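Gumede Pivot Screw Kit for two-finger linkage grippers

$629 for the workshop pack, single kits priced at checkout
In stock - ships from our Nemden shop
Last updated 30th November

I sell a lot of small parts, and this is the only one I stock because of a mistake of my own. So bear with me, the story comes before the specs!

Back in early November I had a gripper on a household tidying job, picking up empties and dropping them in the trash. It had been running fine for days. Then it started letting go early, and one bottle came down on a tile floor well short of where it should have. I blamed the software (I always blame the software) and lost a whole evening to that.

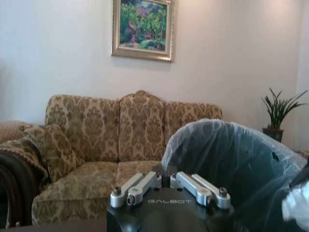

The fault was a pivot screw backing out. Every time the fingers open and close, the links tug a tiny bit on the screws that hold them, and if the threadlocker has given up, the screw creeps. Mine had crept far enough to let one finger lag behind the other. If you look down on the links with the fingers spread over a lined bin, you can get a good view of the hex screw heads at the ends of the bars, and that's the pose I now use for checking. Put a paint mark across each head and onto the bar. If the two halves of the mark don't line up any more, stop the job.

Please do take this one seriously. A dropped empty is no big deal, but a screw that falls out lets a link swing free, and a free link can pinch a finger or jam the hand shut on something you wanted back. Power the arm off before you reach in. I mean off at the switch - a paused arm can start again.

What's in the kit

4 pivot screws with threadlocker already on
4 thin washers
5 spare washers, because they roll under things
1 hex key
1 paint marker, yellow

The workshop pack has enough kits for a whole bench of grippers, plus the Gamovard torque driver, preset so you can't overdo it.

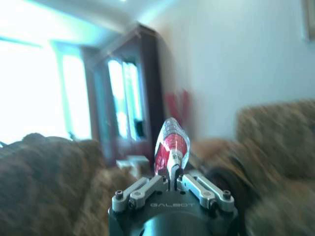
Once the new screws are in, let the threadlocker cure overnight before you pick anything up. I didn't wait the first time and had to do the whole thing over, which was a very silly way to use up a kit. After that I run 400 open-and-close cycles with nothing in the fingers, check the paint marks, and only then go back to bottles and cans.

Will it fit mine? Measure the screw you take out and compare it with the drawing on the Tranness downloads page. Don't go by the look of the head, a lot of them look the same. If you're stuck between two sizes, send me the measurements and I'll tell you which one to get.

Returns are fine on unopened kits. Opened ones I can't take back, sorry, the threadlocker picks up dust.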